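Nivov Stride 2 foot pod: long-term review

The Nivov Stride 2 is a clip-on running sensor that measures cadence, ground contact time, stride length and pace. It weighs very little, sits under the laces and sends its data to a watch or phone over Bluetooth. I have used it on road, track and treadmill since July, alongside the older Wadico pod it replaced.

Fit and build

The pod is held in a hinged plastic cradle. The lower half slides beneath two rows of laces and the upper half snaps down over it. On a conventional shoe this takes a few seconds. On shoes with a knitted upper and thin, flat laces the cradle can rock slightly from side to side, and the readings for ground contact become noisy when it does. Threading one lace through the slot at the rear of the cradle cures most of the movement.

The hinge is the weak point. Mine has developed some play, though it still closes firmly. The Wadico used a one-piece clip that was harder to fit and never loosened. Spare cradles are sold separately and cost more than a moulded part of this size should.

Water resistance has been adequate. The pod has been through heavy rain, wet grass and one flooded underpass without fault. Mud collects in the recess around the charging contacts and needs a soft brush.

Battery and charging

Nivov does not supply a mains plug. The box contains the pod, two cradles and a short USB cable with a magnetic end. Any ordinary USB phone charger will do, and a faster one makes no difference to charging time, as the pod limits the current it draws.
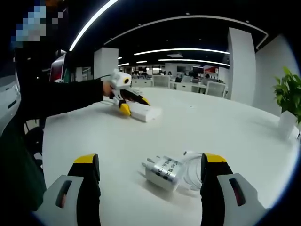 Photo: Gumaro Montes

From empty, a full charge took roughly 25 minutes. The makers' battery figure assumes that the memory function is turned off. With it turned on, I had 11 hours of running between charges, measured from full to the low battery warning. That covers a normal training fortnight for me. Anyone running longer distances will want to charge weekly.

The magnet is weak. If the cable is pulled sideways the contacts separate, and the pod gives no sound or flash when this happens. I check the light before leaving it.

Accuracy

Straight out of the box, distance on a measured track read slightly long at easy pace and slightly short at faster speeds. Calibration corrects the first error well and the second only in part. The procedure asks for a single steady run over a known distance, entered by hand in the app. Results improved when I calibrated at the pace I train at most often and left it alone afterwards. Recalibrating for every change of shoe produced more scatter than it removed.

Cadence is very good. Counted by hand over repeated one-minute samples, it agreed with the pod every time. Ground contact time cannot be checked without a force plate, so I can only say that it is consistent from one run to the next and rises when I am tired.

Treadmill use is where the pod earns its price. My watch guesses indoor pace from arm swing and is easily upset by holding the rail or reaching for a bottle. The pod ignores both. Pace settles a few seconds after a change in belt speed, which is quick enough for all but the shortest intervals. The Wadico lagged noticeably here.

App

The app is plain and mostly reliable. Runs held in memory transfer when the app is opened, not in the background. Files can be exported in the usual formats and opened elsewhere without trouble. The graphs cannot be resized, and the left and right balance screen is blank unless a second pod is paired. The menu should hide it in that case.

Firmware updates failed twice with the phone in power saving mode. Both completed normally with that mode switched off.

Alternatives

The Skamitz pod is cheaper and takes a coin cell, so there is nothing to recharge, but it reports only pace and cadence. The Lindsay model adds running power and has a better cradle. It costs considerably more, and several of its measurements require a subscription.

Verdict

Recommended for treadmill runners and for anyone who trains by cadence. Outdoor runners with a recent GPS watch will gain less from it.

For: quick indoor pace, accurate cadence, simple export
Against: loose hinge, weak charging magnet, dear spares

Reviewed March 2019. Pod bought at full retail price.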